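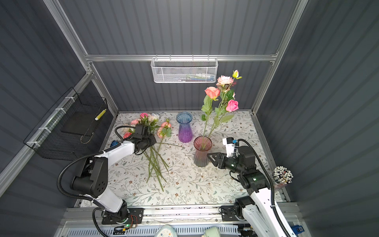 Pre-Run Software Checklist, Dual-Arm Cell, Stem Placement Task

Site: Gredbridge
Control stack: Nekach
Planner: Clirmont
Completed by: Talha Afridi
Reviewed by: Evangelia Kalogeropoulos
Month: July

Results are P (pass), F (fail) or C (pass with comment). An F in section 1 or 2 stops the run.

1. Control

1.1 Both arm controllers report ready, no latched faults. P

1.2 Joint position limits loaded from the cell file, not from the vendor defaults. C
Left arm had reverted to defaults after the last restart. Reloaded and read back. Zeeshan to check why the startup script skips it.

1.3 Protective stop tested from the console and from the hardware button, each arm separately. P

1.4 Gripper force limit set to the soft-object profile. C
Profile is fine for a single stem. With several stems in one grasp the fingers stop on position error before they reach the force target, and the controller logs this as a completed close. Treat "close complete" as unconfirmed for bundles.

1.5 Command watchdog trips within 49 ms of a dropped stream. P

2. Collision model and planning

2.1 Enclosure walls, rail and rear crossbar present in the planning world. P

2.2 Wire baskets on the back and left walls present as solid boxes. C
The left basket was missing from the model. Added with padding. Check the tray rim by hand if the basket is moved on its post.

2.3 Vases entered as separate objects, pink and blue-to-purple. P

2.4 Flowers already standing in a vase included as a keep-out volume. F, then P
Planner was using the bare vase height. Stems rise well above the rim and lean toward the rear wall, so a straight cylinder is not enough. Replaced with a tilted hull. Retest passed on 338 planned paths with no contact in simulation.

2.5 Cup of beaded pens near the right wall included as a fixed obstacle. P

2.6 Arm-to-arm minimum distance active during handover and when one arm waits beside a vase. P

3. Perception

3.1 Extrinsic calibration in date, residual under limit. P

3.2 Table plane fit. C
The printed vines and blossoms on the surface produce false stem detections. Height filter raised by 7 mm. Thin stems lying flat can now be lost – confirm by eye before the first grasp.

3.3 Vase rim detection. C
Pink rim stable. The blue rim drops out under the overhead lights. Ademir has a patch in review; until it is merged, enter the rim pose manually.

3.4 Stem end detection on a fanned bundle. C
Cut ends are found, but the pairing of end to flower head is wrong wherever stems cross. Do not enable automatic stem selection.

3.5 Table free of debris. C
White flecks near the base of the pink vase. Wipe down before the next calibration check.

4. Tooling and logging

4.1 Pirzada recorder running, both arms and all cameras on one clock. P

4.2 Dropped messages in the five-minute soak test. P
None in the control topics. 2,657 in the debug image topic, which is best effort and not used downstream.

4.3 Build hash written to the run header. F
Header shows the previous build. Does not stop the run. Uzma Shaikh to fix in the launch file.

Open items: 1.2, 3.3, 3.4, 4.3.
Released for reduced-speed operation only. Repeat sections 1 and 2 after any restart of the control stack.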